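Despina Ivanov and the long way round to supper

The kettle had already boiled once by the time I found the right door. Despina Ivanov's place in Wastside is behind another house, down a side path with a lemon tree leaning over it, and I'd walked past it twice before she came out in her slippers and waved me in.

"Everybody does that," she said. "The postie did it for a year."

I had come to talk about the Sistville supper table, which she has run on and off for most of her adult life, and which will be known to anyone who has ever been new to the district, or between jobs, or simply at a loose end on a Tuesday evening. You turn up at the old produce hall, you sit where there's a chair, and you eat what's been cooked. There's a jar by the door and no one watches it.

She's smaller than I expected and talks with her hands, so that the tea was in some danger throughout. I asked her how it began, and she told me I'd have to be patient, as it began with a bus.

"I was nineteen, and I'd come out to Sistville for the fruit season. I got off at the wrong stop, out by the Vemov turnoff, and there was nothing there, just the road and the heat. A man pulled up in a ute and asked was I lost. I said no. I was very proud! He said all right then, and drove off, and about ten minutes later he came back with his wife, so I wouldn't be frightened of him."

The man was Gorazd Kos, who had a small orchard out that way, and his wife fed her that night, and the night after, and in the end she boarded with them until the picking was finished. She says she learned to cook at that table, mostly by being told she was doing it wrong.

"Gorazd couldn't cook an egg, but he had opinions. He'd stand behind you. He'd say, 'My mother would have put the onion in first.' So I'd put the onion in first, and then he'd say his mother would have cut it smaller."

She laughed for quite a while at this, and then got up and found me a biscuit, although I already had one.

The first supper proper was cooked in the Kos packing shed, for the pickers who hadn't gone home at the end of the season. There were eight of them, and she made a bean soup, and one of them was Arben Lazarević, who has been arguing with her about beans ever since. He still does the shopping. I rang him later that week and he confirmed the soup, and said it had needed salt.

"It did not need salt," Despina said, when I rang her back to check. "You can print that."
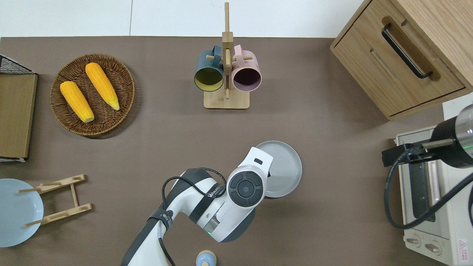
For years the suppers moved from one shed to another, depending on who had room and whose stove was working. What changed things was the produce hall coming up for lease. The owners wanted a bond of $3,000, which might as well have been the moon, and Despina went home and told everyone it couldn't be done. Teodora Lazarević, Arben's sister, didn't see it that way at all.

"Teodora is a quiet person," Despina told me. "Very quiet. She went up and down the main street with an exercise book, and she came back with the money. I asked her what on earth she'd said to people, and she said, 'I told them the truth, that you'd be unbearable otherwise.'"

The exercise book is still about. Despina brought it out of a drawer to show me, wrapped in a tea towel, with the names in blue biro and the amounts beside them. The bakery is there, and the tyre place, and a good many people who put down a few dollars at a time and came back to put down a few more. One line just says "lady with dog". She would dearly love to know who that was, and if the lady is reading, there's a supper waiting for her.

I wanted to know what she'd learned about feeding a crowd, and she thought about this for longer than any other question. On the biggest night they ever had, after the floods at Workneh, there were 150 people through the hall, and she says she remembers very little of the cooking and a great deal of the washing up.

"People think the food is the hard part. You make a lot of rice. You make it again. I've never lost sleep over rice. What I used to worry about was the person who comes in by themselves and stands near the door with their coat on. You've got half a minute with that person, I reckon, and then they'll go."

So what does she do with the half minute?

"I give them a job! Carry this. Hold that lid. I don't ask their name yet, it's too much. Dušan was like that, he stood there in his good jacket, and I handed him a bag of carrots."

Dušan Đorđević peeled those carrots, came back the next week and peeled some more, and has now taken over the running of the kitchen. I'd half expected Despina to be wistful about handing it on, but if she is she hides it well. She goes in as a guest these days, and sits with her back to the stove so that she won't be tempted.

"He does a thing with cabbage that I don't approve of," she said, lowering her voice as though he might be in the hallway. "With caraway. People love it, they ask for it. What can I do? I eat my cabbage."

We got on to Gorazd again towards the end, and she grew softer. He died some years back, in May, after a long illness, and she cooked for him through most of it. He had lost his appetite by then and would only take a few spoonfuls at a time, but he kept up with the advice.

"I made him the bean soup, the same one. He had a bit, and he put the spoon down, and I thought, here we go, the mother. And he said, 'This is how she made it.' That was all. It wasn't how she made it, I'm sure it wasn't, I'd never met the woman. But I went out to the car and sat there for 30 minutes, and then I came back in and did the dishes."

She looked out at the lemon tree for a bit, and I didn't like to say anything. Then she asked whether I cooked, and I had to admit that I mostly heat things up. She took this better than I'd feared. I was made to write down the soup, which I pass on as she gave it to me: soak the beans overnight, put the onion in first and cut it smaller than you think, and use more carrot than seems reasonable. Leave the lid half off. There's no amount given for the salt, and I wasn't brave enough to ask.

It was getting dark when I left, and she walked me all the way out to the street in case I went wrong, with a bag of lemons and the rest of the biscuits. Suppers are on every Tuesday at the produce hall in Sistville, from six o'clock. If you can peel a carrot, Dušan would be glad of you from four.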